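Report of a visit to the Tapley open day
Household and Shop-floor Automation Working Group, Travby

1. Purpose of the visit

Members of the working group attended the open day held at the Tapley laboratory on Sunday, September 25, 2022. The group had been asked by the Travby housing and small business service to form a view on one matter: whether machines can yet be relied upon for ordinary chores in the home, and for the simpler tasks of a shop floor such as shelf filling, sorting and clearing. The report sets out what was shown and what the group makes of it.

The laboratory occupies two floors of the former Nireck dye works. Visitors were received in parties of 8, with a short talk before each tour. Our party was led by Yurii Shevchuk, who is responsible for the laboratory's work on handling everyday objects.

2. The talk

Mr Shevchuk began with the difference between a factory line and a kitchen. On a line, parts arrive in the same place and facing the same way. In a kitchen, the cup has been moved, the drawer is half open and the light has changed since the morning. Most of the laboratory's effort goes into this second kind of work, and much of it is carried out in simulation before any machine is switched on. The software used for this purpose is called Gemo and was written on site over several years.

The tasks are modest ones. An arm is asked to pick up a block and put it somewhere else, to open a drawer, or to move an item without disturbing its neighbours. Each task is repeated many times with small changes in the position of the objects and in the surroundings. In the series presented to our party, 700 attempts at a single task had been run, and 314 had ended with the object where it was meant to be. Members thought it to the laboratory's credit that the lower figure was given without being asked for.

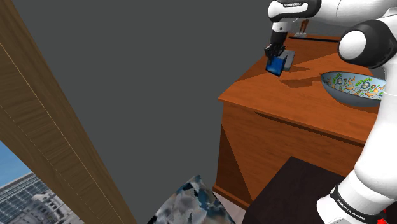

Simulated handling task: a Franka Emika arm holding a small blue block over a wooden cabinet, with a patterned bowl to the right.

Several members asked why a plain block should be used when the stated aim is help in the home. The reply was that a block has a known shape and cannot be damaged, so that a failed grasp can be put down to the machine and studied. Bowls, cloths and soft packets bring further difficulties. A bowl may be gripped at the rim and still tip, and a cloth has no fixed shape at all. Wet dishes have not been attempted.

3. The shop-floor demonstration

On the ground floor the party saw a short run of shelf filling with boxed goods of one size. The machine completed the run in almost 60 minutes, including two stops at which a member of staff reset a box by hand. A member with experience of retail remarked that a trained assistant would expect to finish the same shelf well before the first tea break. The work was neat, however, and the boxes were left square to the shelf edge.

4. Findings

The group is of the opinion that no machine seen on the day could be placed in a tenant's home without supervision. Picking up a single firm object is within reach. Clearing a table after a meal is some way off.

For shops, the position is more encouraging where goods are boxed, uniform and kept in a fixed place. The group would not advise any Travby business to buy equipment on the strength of this visit, but sees value in a supervised trial.

The laboratory has offered a second visit in December, when drawer opening is to be shown on a physical arm. Members wishing to attend should give their names to the clerk. The group's thanks have been sent in writing to Mr Shevchuk and his colleagues.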